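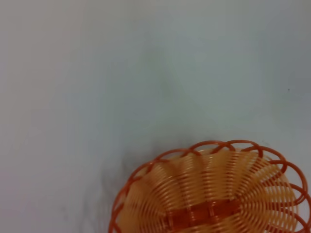

The orange basket on the bench at Clellska, seen from the wrist.

About Clellska

We are a small robotics lab in Flerville, founded by Eylül Güler and Aaliyah Lachance, who had both grown tired of arms that could only pick up bricks. Our method, Manole, picks the grasp point from the wrist view alone, with no 3D model of the object. A looped rim is a fair test of it, being mostly holes.

In June we ran 100 trials on woven baskets. Manole missed 3, and we have watched those three more often than any film. The arm does not seem embarrassed.

Our code and trial logs, failures included, are free to any school that asks. Visitors are welcome and will be shown baskets.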